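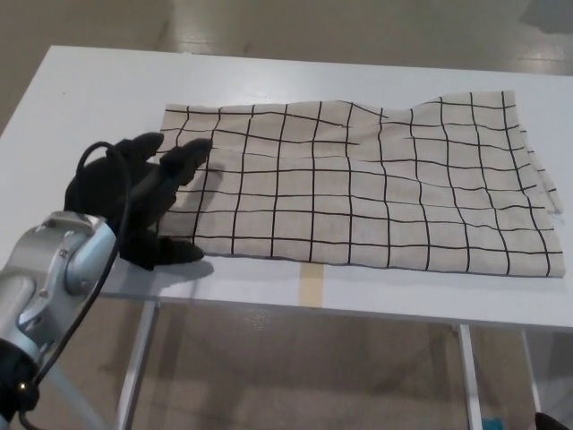
*Checked cloth on a white table, one corner under a black glove.*

## Week 3: How an opposition turns a headline into a stalled chamber

Okay, so last time we ended on the difference between a scandal and an accusation, and a few of you wanted me to go back over it before we did anything new. Fair enough! Quick version: an accusation is something one person says about another. A scandal is what you get when enough other people decide they have to respond. The facts can be exactly the same in both cases. What changes is who feels forced to speak.

Keep that in mind, as today is all about forcing people to speak.

### The Plorstead case

I'm using Plorstead again (sorry, I know, but I sat through most of those council meetings and I have the notes). The council there has 13 seats. The governing group held seven, the opposition held six, and nobody expected anything interesting to happen with a margin like that. Then the Rellasik contract came up.

Rellasik was the firm hired to run the town's parking permits. The opposition found out that a deputy on the governing side had done paid consulting for Rellasik before the bid went out, and hadn't put it on the disclosure form. The deputy called it an oversight. The mayor's office called it a private matter. The opposition called for a resignation, and when they didn't get one, they stopped showing up for votes.

You may be thinking: six people walk out, seven are left, so what? This is where the standing orders matter, and why I keep nagging you to read them. In Plorstead, ordinary business needs a simple majority of the seats present. But changing the budget mid-year needs nine members in the room. The opposition didn't need to win a single vote. They only had to stay in the hallway – and they did, for almost 2 months.

### What each side wanted you to look at

I find it useful to write down the question each side is trying to get reporters to ask. For Plorstead my list went like this:

- Opposition: "What did the mayor know about the consulting work?"
- Mayor: "Why won't these people do the job they're paid for?"
- The deputy: "Can we please talk about parking permits?"

The first question moves the story up the ladder, from the deputy to the mayor. This is a very old move, and you'll see it in town halls and national parliaments alike. A junior figure is caught on something small, and the opposition looks for a meeting, a letter or a shared trip that ties the small thing to the boss. Sometimes the tie is real. Sometimes it's two people at the same dinner. Your job in the essay is to say how strong the tie is, and what evidence you'd need before you believed it.

The second question is the counter-move, and it gets stronger every week the chamber is stuck. Early on, residents mostly cared about the form. By November the letters pages were full of people asking when the road repairs would be paid for. I'd argue the opposition stayed out too long, but I've changed my mind on this twice, so feel free to fight me on it.

### The petition

The opposition also handed in a petition with 3107 signatures asking for an outside review. Please be careful with that number. It tells you how many people signed. It doesn't tell you how many live in Plorstead, how many had read the disclosure form, or how many wanted the deputy gone (the petition text never mentions a resignation). Several essays last term treated it like a referendum. Don't do that, it makes me sad.

### Compare with Cárdenas

The reading for next time covers the Cárdenas district assembly, where the company was called Zurex and the complaint was nearly identical. There, the speaker offered a full debate on the very first day. The opposition had loud speeches ready for a walkout and suddenly had nothing to walk out of. The debate ran until 3 a.m., the member involved corrected the record, and the assembly was back to regular business the next afternoon.

Was that better for the public? I go back and forth. Things got done, sure, but the Zurex contract was never looked at again, and in Plorstead the review did at least happen.

### For next time

Read the Cárdenas transcript up to the first adjournment. Write one page on who controlled the agenda in each chamber, and point to the rule that let them do it. Bring a printed copy of the standing orders too – we'll be marking them up in class, so pens, please.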